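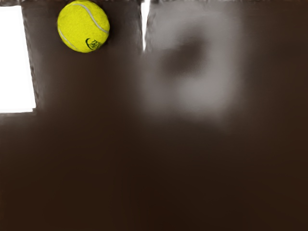 Home | Guides | Laundry | Garden | Contact

How to wash a down jacket at home

Last updated 16 June 2021

Most down jackets can go in a home washing machine, but check the care label first. If it says dry clean only, stop there.

Use a front loader if you can. Top loaders with a center post can twist the jacket and tear the seams. The laundromat in Clulton has large front loaders, and one load takes a jacket and a vest together.

Before washing

Empty the pockets, close every zipper and turn the jacket inside out. Rub a little soap into the collar and cuffs with a soft brush. Sew up any small holes now, or feathers will work their way out.

Washing

Run the drawer with plain water to clear old detergent. Add a soap made for down, in the amount given on the bottle. Choose a gentle cycle with cold water, then rinse twice. Skip fabric softener and bleach.

Lift the jacket out with both hands under it – wet down is heavy and the inner stitching can rip.

Drying

Set the dryer to low and put in 3 clean tennis balls. They knock the clumps apart as the drum turns. Drying takes over two hours for a thick jacket. Stop every half hour, shake it out and break up any lumps with your fingers.

Feel along the hem and under the arms before you put it away. If you find flat or cool spots, run it again. Hang it loosely in a closet overnight.

Dinesh Sastry

We use cookies to remember your settings. Accept | Manage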